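Household Notes: Getting Through a Flight Delay With Your Sanity and Your Sandwiches

I keep a shelf in the hall closet just for airport days. It started after we spent most of a night on the floor at Tovemley, two kids, one blanket, and a bag of pretzels that ran out long before the departures board changed its mind. Every airline strike or fog bank since then has taught me something, and I've been writing the lessons on the inside of the closet door, where my husband pretends not to notice them.

So, these are the tips from the door, more or less in the order I scribbled them, with a few from readers mixed in.
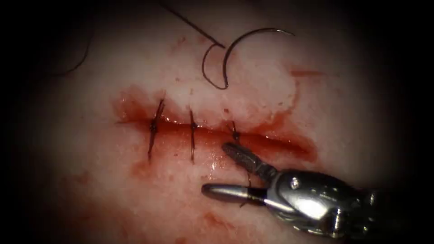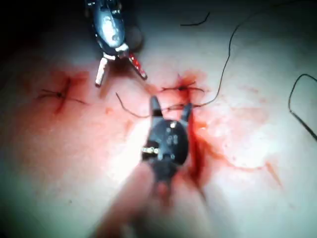

Vitalii Pylypenko wrote in that he would put food ahead of everything else, and that he freezes a damp sponge in a zip bag the night before to keep cheese cold, then lets it thaw and uses it to wipe down the tray table. He adds that it has to be empty of slush before security, so he squeezes it out in the restroom and carries on.

I tried the sponge in September and I'm a convert. Mine kept a block of cheddar respectable well past lunch. Wring it out before freezing, though, or you'll have a puddle in your bag (ask me about my library book!).

For sandwiches, skip tomato and anything with mayonnaise. Butter the bread right to the edges, which keeps the filling from soaking in, and wrap each one in parchment and then a dish towel. The towel turns into a napkin, a bib, a pillowcase for a rolled-up sweater, and on one sorry occasion a sling for a stuffed rabbit. Hard rolls travel better than sliced bread. Apples are better whole, and grapes do fine in an old yogurt tub with a paper towel in the bottom.

Carry an empty water bottle through the checkpoint and fill it on the other side. If yours smells musty from the cupboard, put in a spoonful of baking soda and warm water the evening before, shake, let it sit until bedtime, and rinse well. Store it with the lid off. I can't tell you how many years I screwed the lid on tight and wondered about the smell.

Chargers go in a glasses case. Coil the cord loosely, fasten it with a bread-bag tie, and write your phone number on a strip of masking tape around the plug. At Juvport there was one outlet for our whole gate, and I was glad to have packed a short power strip, because I made four friends with it in under a minute. Check your airline's rules on battery packs before you leave and keep them in the bag that stays with you.

Paper is still worth having. I print our booking, the hotel's number, and the number of whoever is feeding the cat, and fold the lot into an envelope. When a flight is canceled the app tends to freeze just as 200 people get in line at the desk, and you can be on the phone with the airline while you stand there. Keep every receipt in that same envelope, meals and taxis too. Whether you get anything back depends on the airline and where you're flying, but you can't claim for a supper you can't prove you ate.

Asif Bajwa suggests a change of socks for each person in the outside pocket, and I'd add a toothbrush. Clean feet and clean teeth at two in the morning will do more for a family's mood than any movie.

Before you lock up at home, give yourself ten minutes in the kitchen. Run the dishwasher, take out the trash, and put one supper in the freezer with the cooking time written on the lid. Ours is usually lentil soup. If you're held up an extra day, it will still be there, and so will a loaf of bread if you freeze that too.

When you get back, refill the shelf before you unpack. I set the glasses case and the envelope back first, then the towels once they've been washed. The pretzels I buy fresh.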